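Slipper Shelf Notes, read me first

Welcome, and thank you for opening this before anything else in the folder! Viera Kopecký and I keep these notes for the house slippers at Stornero, and they cover how the pairs are put out, sorted and put away again. There are 80 short entries, last gone over on December 11, 2025.

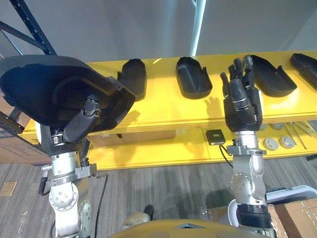

Every entry begins with the shelf, which matters more than you might expect when you are looking for footwear in a hurry. We like a bright board under dark shoes, and the black ones stand out very nicely on the yellow top, even with a hand's shadow across the front edge. Anything paler we write up separately.
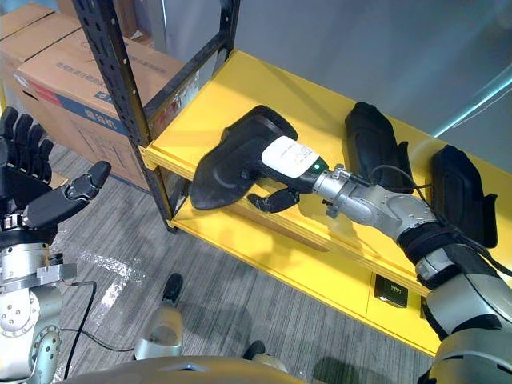

Each line then gives the size, the side (left or right) and the way the toe should point, and there's a spare column for remarks. Onyekachi Nwachukwu filled in most of the remarks and has a lovely eye for a worn heel, so please read them before you change a line. 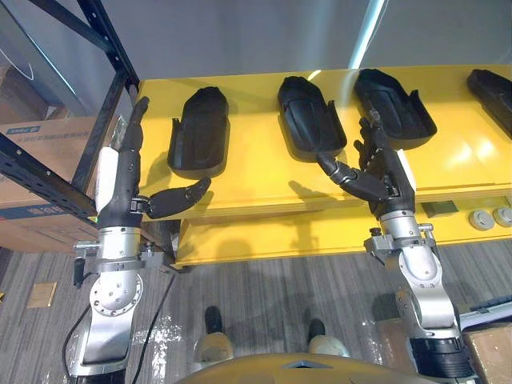

What should I do with a slipper that has lost its partner?
Leave it on the shelf for six days, mark it "single" in the remarks, and then move its line to the file called Priston, where the other odd ones wait. If the partner comes back, move the line home again and clear the remark.

Corrections are always welcome, and small ones can go straight in with your initials.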